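Garage > Electric Cars > Charging at Home > FAQ

Home Charging: Frequently Asked Questions

Last updated May 22, 2024 by Noeline Hoani
38 comments | 61 shares

These are the questions we get most from readers who have just bought an electric car or are waiting for one to be delivered. The answers apply to most battery electric cars sold in the United States. If your owner's manual says something different, follow the manual.

Do I need a special charger at home?

Every new electric car can charge from an ordinary household outlet with the right cord. This is called Level 1 charging, and it is slow. If you drive short distances and park overnight, it may be all you need. Many owners start this way and install a 240-volt unit later.

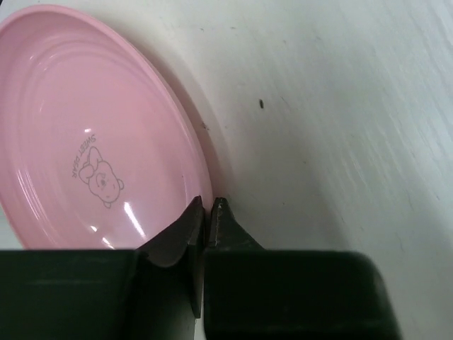

How long does it take to install a 240-volt unit?

The work itself usually fits into one day if your electrical panel has room for a new circuit. Permits and inspections can add days or weeks, depending on your town. Ask the electrician who files the permit before you sign anything.

Can I plug a 240-volt unit into my dryer outlet?

Sometimes, but check the rating of the circuit first. The charging unit must be set to draw no more than 80 percent of what the breaker is rated for. Older dryer outlets often have no separate ground and should be replaced. Cheap outlets also wear out when a car is plugged in for hours every night, so we prefer a hardwired unit.

Should I charge to 100 percent every night?

For most cars, no. Set the daily limit in the car's menu to the figure the manufacturer recommends, and charge to full before a long trip. Some cars with lithium iron phosphate batteries are an exception, and their manuals ask for a full charge on a regular basis.

Which wall units have you tried?

We have used three: the Plongate, the Vodia and the Nivel. Mpho Venter has had the Plongate on his garage wall since September and likes the long cable. The Vodia has the clearer app. The Nivel is the plainest of the group – no app, no screen, one light – and it has been fine.

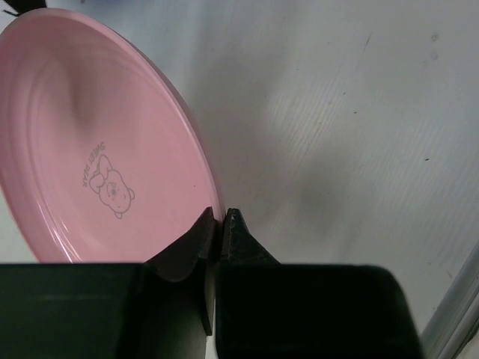

Cable length matters more than most buyers expect. Before you choose a spot on the wall, park the way you normally park and measure from there to the charge port, with some slack. Ports are in different places on different cars, and your next car may have its port on the other side.

Is it safe to charge in the rain?

Yes, with equipment rated for outdoor use. Power does not flow until the car and the unit have checked the connection. Keep the connector off the ground when it isn't in use, and stop using it if the pins or the casing look damaged.

Will my electric bill go up?

It will, but the amount depends on your rate and your mileage. Ask your utility about a time-of-use plan. If it offers one, schedule charging for the cheaper hours – either the car or the wall unit can handle this, but set the schedule in only one of them.

Related
Grimshaw Portable Cord: Long-Term Notes
Winter Range and Preheating
Buying a Used EV: Checking the Battery
Charging in a Shared Parking Lot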